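Search reviews, guides and more
Clear

4 min read

Bruver grout sealer, the 400-milliliter bottle: a second look

By Augustina Acheampong
Jan 12, 2023

The label on the Bruver sealer promises a kitchen wall you can "wipe and forget." I have read that kind of promise on a lot of bottles, and I have a lot of half-used bottles under my sink to show for it. This one costs more than the Faralon sealer I bought last time, so I wanted to know what the extra money was paying for.

The setup is simple enough. You shake the bottle, screw on the little brush head, and run it along the joints. The brush is too wide. On a plain square tile it slops over both sides of the line, and you spend as much time wiping as you do brushing. On any pattern with small inserts it gets worse, with all those short joints meeting at odd angles. I gave up on the supplied head after a few feet and went over to an old artist's brush, which did a much cleaner job and came out of a jar in my desk.

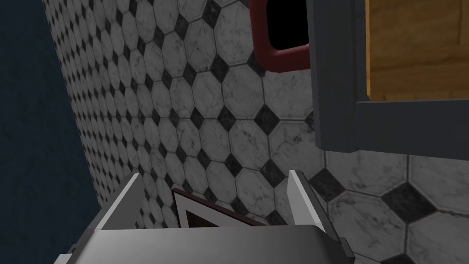

Drying time is where the instructions get vague. The bottle says the first coat is ready "when dry to the touch," while the leaflet folded up in the box says to wait two hours. Those aren't the same thing in a cold kitchen in January. I went with the leaflet. The second coat went on faster and used less liquid, and I ended up with more than 271 milliliters gone for a stretch of wall that the coverage chart says should have taken half the bottle. The chart assumes large tiles, in small print.

Does it repel water? Yes, drops sat on top of the joints the next morning. They also sat on top of the joints I had done with Faralon, and I couldn't tell you which was which without my pencil marks. Tomato sauce left overnight gave the same result on both. Coffee left a faint tan shadow on both.

My neighbor Yayra Kyei likes the Bruver a good deal more than I do. She used it in a shower and says the joints have stayed pale. I'd point out that she also scrubbed everything with Hofstetter cleaner first and runs a fan now, so I'm not sure the sealer deserves all the credit.

The smell deserves a mention. It's sharp, and it hung around until the following evening with a window open. The haze it leaves on polished surfaces comes off with a damp cloth if you catch it early. If you don't, plan on some elbow grease.

There is a ten-year claim on the front, with an asterisk. The asterisk leads to a line on the back telling you to reapply "as needed."

Buy it if it's on sale and you already own a decent narrow brush. At full price I'd stay with the cheaper one. I have a bottle of Flinudia to try next, product code 911, which at least has a pointed tip.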